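Ozan Ağca does not believe in the plastic bag

The first thing Ozan Ağca does when I sit down is ask how many bags were in the last parcel I opened. I have to guess. He looks pleased, in a gloomy sort of way.

Ağca has been packing other people's orders for 19 years, first for a curtain firm and now under his own name at Brutotwood, a small packing business that takes on work from shops too busy to do their own. He folds, bags, boxes and labels. He has also become one of the trade's louder doubters, which is an odd position for somebody whose rent depends on it.

"Ask a shop why the shirt is in a bag and they say it protects it," he says. "Protects it from what? It's going in a box. Then the box goes in a van. I'm not saying it never rains. I'm saying have a think about it first."

I put it to him that customers like a clean bag. A garment that arrives without one can look as if it has been sent back by someone else. He concedes that, a bit.

"Fine. They like it for the four seconds before they tear it. But show me who asked them. I've seen one survey, from Vidal, and Vidal sell bags."

His own benches still get through plenty of them. He says he would lose half his clients if he refused, and I found this less convincing than he seemed to expect. If the argument is as strong as he makes out, you would think one or two shops might have come round by now. He says two have. He won't tell me which.

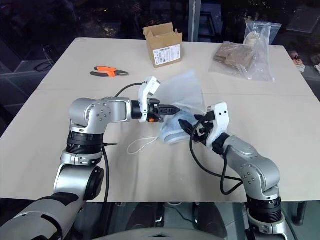 Light blue fabric and a clear bag on the packing table, with an open box behind.

Where he is hard to argue with is on the fold. Thin film clings, he says, and a soft item bunches at the bottom the moment you stop paying attention. Most bad bagging starts with a bad fold, and most bad folds come from rushing. He has no time for the folding boards sold by Kavach, having bought one and put it under a wobbly table leg.

"You want the fold a bit narrower than the bag. Not the same width, narrower. Lift the film off the cloth, let some air in, then slide it down. People push. You push, it bunches, you take it out and start again, and now it's creased and you've saved yourself nothing."

Shengli Zou, who runs the order desk and was half listening from the doorway, disagrees with nearly all of this. She came to Brutotwood from Bomton, where she handled returns, and she thinks Ağca has never had to deal with what comes back.

"He sees it go out looking lovely," she says. "I used to see it come back with a wet corner. You take the bag away, somebody pays for that shirt, and it won't be the driver."

She would keep the bags and drop the paper. Wrapping something in brown paper and then putting that in clear plastic strikes her as doing the same job twice so that it looks kinder. Ağca says the paper stops things sliding about. Zou says a smaller box would do that. They have clearly had this conversation before, and neither of them offered me a figure I could check.

There was one number. Order 2206, from last November, has become a sort of house legend: a set of pillowcases, each bagged, then bagged together, then boxed, at the client's written request. Ağca brings it up twice. I asked to see the request and he said it would be in a folder somewhere.

So would he scrap the bag altogether, if the clients let him?

He takes a while over that. "For bedding, yes. For a white shirt, no. I wouldn't send my own mother a white shirt without one."

Zou laughed and went back to her desk.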